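Marion Jardine
Notes from the packing floor at Cowie after 7 months with arms on the line. I schedule the grocery side. Long thread, mostly about job content and very little about the hardware.

Setup first. Cowie packs mixed grocery orders into reusable canvas totes for the Tanano delivery routes. Before March every tote was packed by hand at a standing bench. Now part of the volume goes through robot cells and the rest is still hand packed.

The cells run software from Stusum. The order system is Gamora, which we had already. Most of our early trouble was between those two and had nothing to do with grippers.

Example. Gamora lists items in the order the customer added them. A human packer ignores that and puts the cans in first. The cell took the list literally. For the first stretch we had bread going in ahead of jars.

The fix was a packing class on every item: base, middle, top, side. Someone had to assign the classes. Our catalog on the grocery side has 1747 lines. Two packers did it at a desk, with paid hours, and they were the right people to do it.

It was the first time anyone had written down what the packers knew. Some of it was not obvious. Citrus can go under light boxes but should stay off the bread. Buns go last unless the tote is soft on one side, in which case they go against the firm side.

Soft totes are the hard part in general. A carton has four walls and a known floor. A canvas bag has whatever shape it settled into. It folds, it leans, a wall comes down over the opening. The arm has to look again for each placement.

People do this with the other hand. You hold the rim open with your left and pack with your right, and you don't notice you're doing it. A one-arm cell has no left hand. Catherine Lennox pointed this out in the first planning meeting and it went into the minutes as "tote presentation."

Tote presentation is now a job. One person opens totes, lays them for the cell, and takes the full ones off. On paper this was going to be a spare-time task for the packers. It takes a full position on each shift.

So, what changed for people. I'll go by role.

Packers. Fewer hours at the bench per person, more hours on exceptions. An exception is anything the cell refuses or puts down wrong: a bag of salad, a leaking carton, an item that slid out of the tote and ended up next to it.

Exceptions are harder than the average pick. The easy items go to the arm and the awkward ones go to you. If you keep the same hourly rate target for packers after that, you have raised the target without saying so.

We did keep it, for six weeks. It was wrong and people said it was wrong. The rate target for exception benches has been dropped. We now track time in queue for the tote, which is a measure of the system.

Physical load. Reaching and bending are down. Standing still is up. Packers used to walk to the shelf and back. At an exception bench the work comes to you, and by the end of a shift your feet and lower back know it. We rotate every two hours now.

Rotation was Catherine's draft. She packed here for years before she moved to cell supervisor. Order is bench, tote presentation, shelf replenishment, bench. Nobody does two presentation blocks in a row.

Noise. The cells are quieter than I expected. The compressor is not. It has been moved to the far side of the wall and the benches are back to where you can talk.

Talking matters more than it sounds. New packers learned by standing next to an old one and hearing "not there." With one person per exception bench that stopped. Error rates for new starters went up and it took us too long to see why.

Benches are paired again for the first month of anyone's employment. It costs hours. The hours are in the budget as training, where they should have been all along.

Stops. When a cell faults, who is allowed to clear it? The Stusum manual says trained operator. We began with two trained operators on the whole site. You can guess the queue.

Now 28 people hold the clear-and-restart sign-off. It's a half-day course with a practical check. It covers lockout, clearing a jam, checking the fingers for residue, and restarting from a known position. It does not cover changing settings.

The sign-off comes with a pay step. I want that on record, as the original plan had it as a "development opportunity." Catherine refused to sign the training schedule until the pay step was attached to it.

Head count. People ask this first so I am answering it late on purpose. There were 72 packers on the floor before the change. There are fewer with that title today. All of the difference went to presentation, replenishment or cell operation. No layoffs so far.

"So far" is the accurate wording. Seasonal hiring was smaller this year. That is a real reduction and the people it affects were never on our list to begin with, so they don't show up in any figure I could give you.

Shift pattern. Cells don't care about 4 a.m. Management noticed this. There was a proposal to push more volume into the night block and staff it thin. The people on nights objected to working exceptions alone, with good reason, and the minimum is now three on the floor whenever a cell is live.

Data. Every placement is recorded and scored. The scoring is for the cell. In the second month somebody asked whether the same cameras could score the exception benches. The answer was no, and it's now written into the site agreement with the words "for any purpose."

What packers do use is the fault log. There's a screen by the break room showing which items failed most in the last shift. It gets read. People argue with it. Several packing classes have been changed following those arguments, bread most of all.

Bread is worth a post. It is light, it marks easily, and no two pieces sit the same way. Laid flat it wastes the floor of the tote. Leaned on the back wall it holds until something rolls into it. The current rule is back wall, with a round item only if there's room in front.

Open question one: who owns the packing classes when the catalog changes? At the moment it's whoever has a spare hour. It should be a named role with time on the roster. I have asked for it twice.

Open question two: tote design. We pack into a soft bag with fabric loops that fold over the rim and can get in the way of the opening. A stiffer base would help the arm and the people presenting. The customers like the current bag. Tanano decides.

Open question three: what the job is called. "Packer" is on the contracts. Half the day is something else now. Titles feed into pay bands here, so the wording is being negotiated line by line.

On the work itself, bread and a bun in the tote, citrus still on the table:
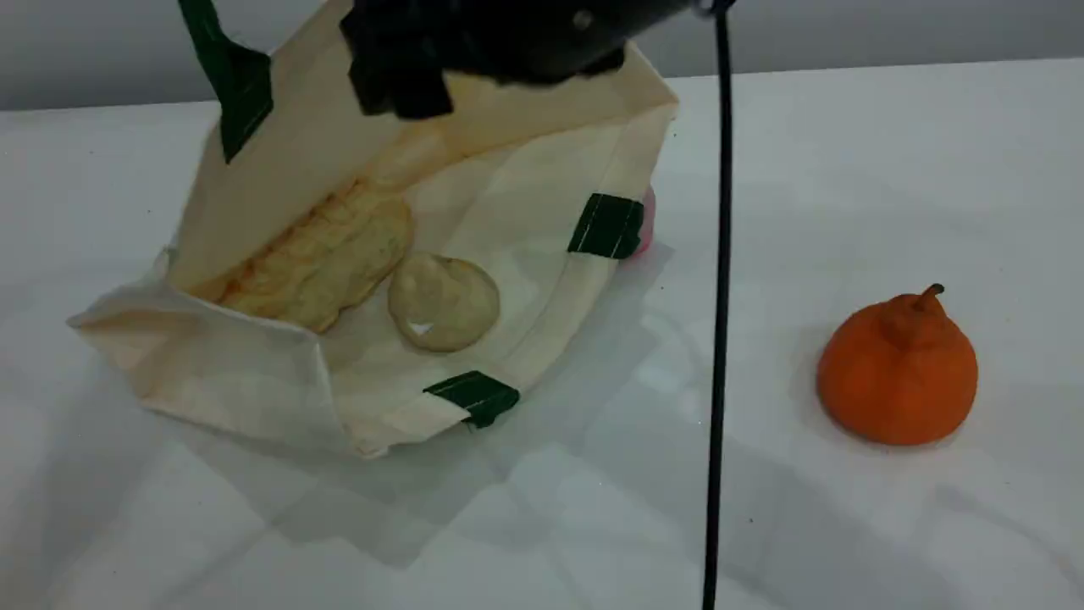
Next review is with the bench leads and the cell supervisors together, which is a first. The agenda has the class ownership question at the top and the stiffer base under it. If you run mixed grocery with soft totes and have solved presentation without a dedicated person, I would like to see your roster.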